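A morning at the Pirari open house, Skirkport

Pirari opened its guest house in Hincombe Street to visitors one morning in July, and I went along for the housekeeping tour. Entry was 3 dollars. Our group met in the hall at ten and started with the linen store, where sheets, towels and spare pillows are kept on shelves by size. The guide said the house has 887 pieces of linen on its list, not counting what is out at the laundry.

Upstairs we were shown how a bedroom is lived in and put back in order. The part I had come for was folding, and it started with trousers laid out flat on the bed. You line up the legs, smooth them from the waistband down and only then fold across.

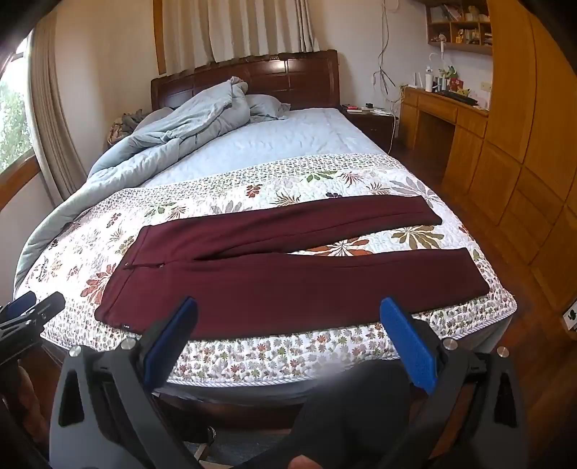
A firm bed works better than a soft one for this, and a quilted spread is fine as long as it is pulled straight first. Zippers get closed before folding. Bedding comes later — clothes are put away first, then the comforter is shaken out and the pillows go back against the headboard.

The last stop was the Dunleavy laundry across the yard, which washes for the house and for a few places near the harbor. It handles roughly 3000 pounds a month. It was loud and we stayed only a short time. Tea was served in the hall afterward. Parking is limited, so take the bus from the harbor.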